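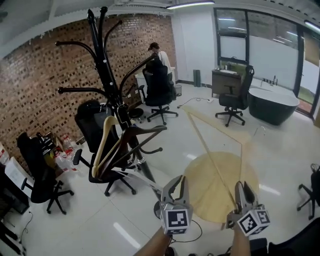

3.2. Construcción de las pinzas y registro de las demostraciones

Las pinzas Skarkeneo se diseñaron y montaron en Savden, un taller compartido en el que los autores disponen de mesa fija y de acceso a las herramientas comunes. La primera versión se hizo en casa de uno de nosotros y no llegó a usarse para registrar datos: el gatillo quedaba demasiado adelantado y cansaba el índice a los pocos minutos. La versión que se describe en este apartado conserva de aquella el mecanismo de cierre y poco más.

Cada pinza se sostiene con una mano y se acciona con el dedo índice. El recorrido del gatillo se transmite a los dos dedos mediante un par de correderas acopladas, de modo que ambos se desplazan lo mismo respecto al centro. Los dedos son grises y algo curvados. Se probaron antes unos dedos rectos, que sujetaban bien las piezas planas pero dejaban girar las cilíndricas, y en particular el gancho de las perchas. Con la forma curva el gancho queda retenido entre las dos almohadillas, aunque su orientación todavía puede variar algunos grados durante el traslado.

Sobre cada pinza se monta un cubo blanco con marcadores fiduciales. La elección de un cubo frente a una placa única responde al tipo de movimiento que se quería registrar. Al colgar una percha, la muñeca gira lo bastante para que una placa quede de canto en el momento del contacto, justo cuando más interesa conocer la posición. Con el cubo suele haber al menos una cara utilizable. Los códigos de las dos pinzas son distintos y el programa de seguimiento, Ugwu, los asocia a la mano izquierda o a la derecha al comenzar cada sesión. El error más frecuente en las primeras pruebas fue haber intercambiado los cubos al volver a montarlos, algo que se corrigió con una comprobación al arranque: el operador levanta primero la mano izquierda y el programa no continúa si detecta el código de la otra.

El montaje mecánico lo realizó Ánh Khương, que también ajustó las holguras de las correderas. El ajuste se hizo a mano, lijando y volviendo a probar, y es la parte del proceso que peor se documenta. Dos pinzas construidas con los mismos archivos no cierran exactamente igual. Por este motivo la apertura se calibra por separado en cada unidad: se cierra la pinza sobre un juego de calibres, se anota la lectura y se interpola entre los puntos. La tabla resultante acompaña a los datos y se repite cada vez que se desmonta un dedo.

La tarea principal consiste en tomar una percha y colgarla en un perchero de pie. En la figura 3 se muestran las dos pinzas durante el trabajo, con los cubos montados y el perchero delante. Es un objeto poco cómodo para este fin. Los brazos son curvos, salen en direcciones diferentes y terminan a alturas que obligan al operador a levantar los antebrazos, con lo que la cámara de la cabeza pierde a veces de vista una de las manos. Las perchas que ya están colgadas dificultan el acceso a los ganchos vecinos y se balancean al menor roce. Decidimos mantener esas condiciones, puesto que un soporte fijo con un solo gancho habría dado trayectorias más limpias pero de escasa utilidad fuera del taller.

Tampoco se despejó la sala. Las demostraciones se registraron entre el mobiliario, con sillas de oficina, cajas y cables por el suelo, junto a una pared de ladrillo y un ventanal. El ventanal fue el elemento más problemático. La exposición automática de la cámara de la cabeza reaccionaba a la luz exterior y oscurecía los marcadores cuando el operador se volvía hacia ese lado. Fijar la exposición resolvió el seguimiento a costa de perder el detalle de las zonas más claras, que en esta tarea no aportan información. Los reflejos de las lámparas en las baldosas produjeron algunas detecciones falsas - siempre de corta duración - que Ugwu descarta por el tamaño aparente del código.
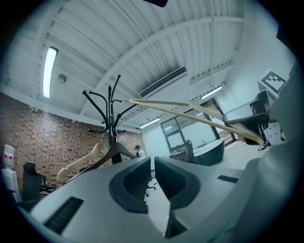
La cámara de la pinza plantea una dificultad diferente. Su objetivo es de campo muy amplio, con una curvatura acusada y pérdida de luz hacia los bordes, y la corrección completa de la imagen recorta precisamente la periferia que permite anticipar el contacto. Se optó por conservar la imagen sin corregir como entrada del modelo y aplicar la corrección solo en el cálculo de la pose. El modelo de lente se estimó una vez por unidad, con la cámara ya fijada a la carcasa. Una estimación hecha antes del montaje dio residuos mayores, que atribuimos a la presión de los tornillos sobre el soporte.

La sincronización entre las cámaras se hizo por software. Al inicio de cada grabación el operador abre y cierra ambas pinzas ante la cámara de la cabeza, y el instante de cierre se localiza en todas las secuencias. El método es sencillo y suficiente para movimientos lentos. En los gestos rápidos se observa un desfase residual entre la mano y la cabeza que no hemos corregido.

Participaron 7 operadores, todos usuarios habituales del taller. La primera sesión válida es la del domingo, 10 de febrero de 2019; las grabaciones anteriores se excluyeron por carecer de tabla de apertura. En total se registraron 3.409 demostraciones, de las que 3.143 superaron la revisión. Los descartes se deben sobre todo a la pérdida prolongada de los marcadores y, en menor medida, a fallos del gatillo. Las perchas caídas no fueron motivo de exclusión: cuando el operador recogía la percha y completaba la tarea, la secuencia se conservó entera y se marcó como recuperación.

Para la reproducción en el brazo Grurholm se montaron los mismos dedos sobre un actuador eléctrico, conservando la distancia entre la cámara y las almohadillas. Esa distancia se comprobó con una galga antes de cada serie. El actuador cierra más despacio que la mano, por lo que las órdenes de apertura se adelantaron un intervalo fijo, ajustado con unas pocas pruebas sobre perchas sueltas. Los resultados se presentan en el apartado siguiente, separados según hubiera o no otras perchas en el gancho contiguo.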